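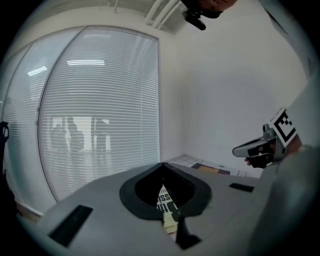 4. Choosing and preparing the wall

The Dulum book shelf is made to stand against a plain, flat wall. Read this section through before you unpack the uprights. If you have the tall model (2000 mm), read section 4.3 as well, which deals with pipes at ceiling height.

4.1 Choosing the wall

1. Pick a stretch of wall at least 1202 mm wide. This is the full width of the shelf with both end caps fitted.
2. Check that nothing opens into the space: doors, window handles, cupboard fronts.
3. Run your hand over the wall, or hold a long straight edge against it. Small bumps in the plaster can be sanded down. A bowed wall will leave a gap behind the uprights.
4. Find out what the wall is made of. Tap it in several places. A dull sound usually means brick or block, and a hollow sound usually means plasterboard over a frame.
5. Go over the wall with a pipe and cable detector, from the floor up to the height of the top bracket. Mark anything you find in soft pencil.

CAUTION: Never drill directly above or below a socket or switch, even if the detector shows nothing.

Note: The fixings in bag B are for brick and block only. For plasterboard, order the Brøndum hollow-wall kit or buy fixings rated for the load given in section 2.

4.2 Preparing the wall

1. Take down hooks, nails and old brackets. Fill the holes and let the filler harden.
2. Wipe the wall with a barely damp cloth. On white matt paint, use clean water only – washing-up liquid can leave a shiny patch that shows beside the shelf.
3. If you mean to repaint, do it now. Leave the paint for 24 hours before you put the uprights against it.
4. Measure the skirting board. The foot of each upright has a cut-out to fit over most modern skirting. For deeper boards, use the spacers in bag C, one behind each bracket.
5. Mark the position of the left-hand upright first, then use the spirit level to carry the line across to the right.

4.3 Pipes and conduits near the ceiling

Many older rooms and basements have pipes or conduits running on the surface, often into the corner where the wall meets the ceiling. They don't prevent you from using the shelf, but you must leave room for them.

1. Measure from the floor to the lowest point of the lowest pipe. Where the pipes slope, measure at both ends of the space.
2. Allow a hand's width between the pipe and the top shelf. Books pushed up against a pipe are hard to get out and may mark.
3. If there isn't enough room, fit the top shelf one notch lower and leave the last notch empty.
4. Don't hang anything from the pipes, and don't rest the uprights against them while you work.

CAUTION: Heating pipes can become hot enough to damage book covers and shrink-wrapped packages. If you don't know what a pipe carries, treat it as a heating pipe.

4.4 Before you go on

Lay the printed paper template on the wall and fix it with low-tack tape. Stand back and look at it from the doorway. It's much easier to move the template than the shelf.

You will need 2 people for section 5. One holds the upright while the other marks and drills. Put the books you plan to shelve out of the way of the dust, ideally in another room, and stack them flat so that the spines aren't strained.

Note: The template supplied before April was printed without the lower bracket holes. If yours has none, ask the Tivport parts desk for a replacement. Write to Beryl Blackburn, Brekudia Customer Parts, Tivport, and give the number on the end of the carton.

Continue with section 5, Fixing the uprights.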